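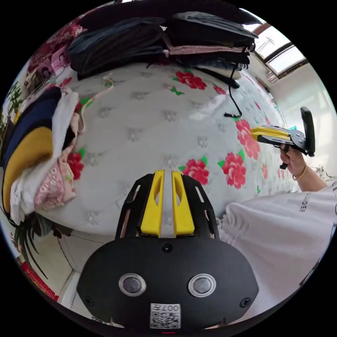 *Two hand-held grippers with yellow fingers*

## 4. Adding a partner charity to Plotik

1. Open **Giving > Partners** and choose **New partner**.
2. Enter the charity's name and registration number, then select the Kisholm or Altmont site.
3. Set the yearly limit. The default is £200 for each member of staff.
4. Write a short summary – 60 words at most – and choose **Save**.

**Note:** Payroll gifts start in the month after approval. Partners added in January first appear on February payslips.

**Caution:** Deleting a partner also deletes its gift history. Export the record first (see form 205).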